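Fórum Cleltura › Robótica e automação › Avarias e segurança

Tópico: Braço parou a meio da dobra e depois arrancou sozinho

parafuso_torto
Boas. Temos um braço de seis eixos a dobrar toalhas numa mesa baixa, com o software da Jomisis por cima do controlador de origem. Correu bem durante uns dias, o que já me devia ter deixado desconfiado.

Ontem, pelas 10 da manhã, deu paragem de proteção com a pinça encostada ao pano. Força acima do limite no eixo vertical. Fui ao terminal ver o registo, de costas para a mesa (eu sei), e ouvi o braço retomar o movimento. Não carreguei em nada. Tinha passado a mão por cima da toalha para a endireitar não havia meio minuto. 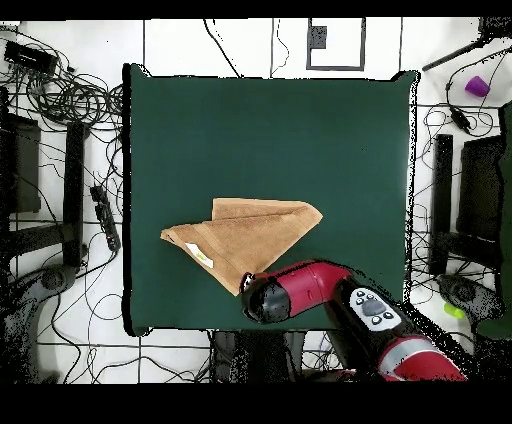

O registo diz "reset remoto aceite", às 10h06. Remoto de onde, não faço ideia. A velocidade estava limitada a 300 mm/s e ninguém se magoou, mas a toalha acabou no chão e eu acabei o café de pé, do outro lado da sala. Alguém já apanhou isto?

binário_máximo
Já. O módulo da Jomisis traz uma opção de recuperação automática que vem ligada de fábrica. Quando cai a comunicação e volta, ele manda limpar os erros todos, incluindo os que não devia. Procura "retomar após religação" no menu avançado, três níveis abaixo de onde uma pessoa normal procuraria.

parafuso_torto
Encontrei. Estava ligada. A descrição diz "melhora a experiência do utilizador".

dona_fresadora
A opção é péssima, mas o problema está antes dela. Uma paragem de proteção nunca devia poder ser rearmada por rede sem alguém confirmar no local. Se o controlador aceitou, a configuração de segurança está mal feita. E já agora, essa cablagem espalhada pelo chão é para ficar assim? Entre a potência e a rede ali aos caracóis, admira-me que a comunicação só tenha caído uma vez.

parafuso_torto
A cablagem é provisória desde março.

relé_colado
Discordo da dona_fresadora na parte dos cabos. Já vi instalações muito piores a funcionar anos sem perder um pacote. Eu apostava no switch. Tivemos um Flenasus que reiniciava quando aquecia, e cada reinício era uma religação. Andámos semanas a trocar cabos perfeitamente bons.

dona_fresadora
E eu já vi gente tropeçar num cabo e puxar a ficha com o braço em movimento. O pacote perdido era o menos. Arrumar o chão custa uma tarde.

relé_colado
Arrumar sim. Dizer que é essa a causa é que é adivinhação.

Illés
Não estão a discutir a mesma coisa, mas continuem, que está a ser instrutivo.

Quanto à força: que altura de mesa tens no programa? Com o pano dobrado em várias camadas, o ponto de contacto sobe. Se a descida foi ensinada com a toalha aberta, a pinça vai carregar no tampo através do pano e a paragem é legítima. Não subas o limite para calar o alarme.

parafuso_torto
Ensinada com a toalha aberta, confirmo. E sim, já tinha subido o limite uma vez. Vou repor.

binário_máximo
Pronto, é a trilogia completa.

dona_fresadora
Antes de voltares a ligar: rearme só local, botão fora do alcance do braço, e testa cortando a rede de propósito a meio de um ciclo, sem ninguém ao pé. Tira a ficha, volta a pôr, espera. Se mexer, não está resolvido.

parafuso_torto
Feito hoje. Desliguei a recuperação automática, rearme passou a local e subi a descida 6 mm. Cortei a rede 10 vezes e ficou sempre parado até eu confirmar no botão. O switch estava bastante quente, diga-se.

relé_colado
Obrigado.

dona_fresadora
E os cabos?

parafuso_torto
Encomendei calha.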